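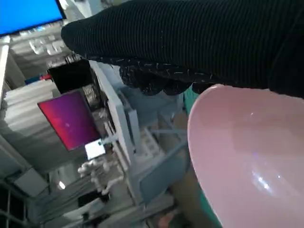
1/9/23
Arwel Rees

Interruption and attention study, second round. The purpose of this entry is to record the changes agreed for the phone trial before recruitment opens in October.

The first round placed 17 office staff in two groups. One group kept all phone notifications on during the working day; the other received them in batches, delivered by the Satti scheduler. The scheduler logged 357 notifications on the first morning, most of them from group chats and shopping apps. Two participants switched the batching off before lunch and did not report it. Their records have been kept but marked, and they should be left out of any comparison of task times.

The handsets supplied by Utel performed as required. The Brimeck timing software did not. It lost its clock setting whenever a phone restarted, and 11 sessions now carry start times that cannot be trusted. These sessions should not be corrected by hand. The raw files are in the Clamov folder and must remain as they were exported. 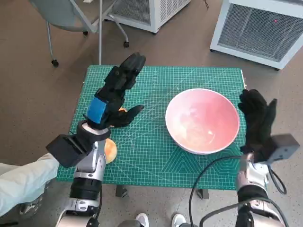
Cutting mat with bowl, small table.

For the second round, the proofreading task will be shortened and the break moved to the middle of the session. Several participants described the present version as dull, and their error rates rose toward the end in both groups. It is not yet possible to say whether this reflects boredom, tiredness or the phones themselves – the design does not separate them.

The question on daydreaming will stay in the closing survey with its present wording. A request to split it into planned and unplanned mind-wandering was considered and declined for this round.

Outstanding: revised consent form, replacement timing software, and a written reply to Utel on the return of handsets.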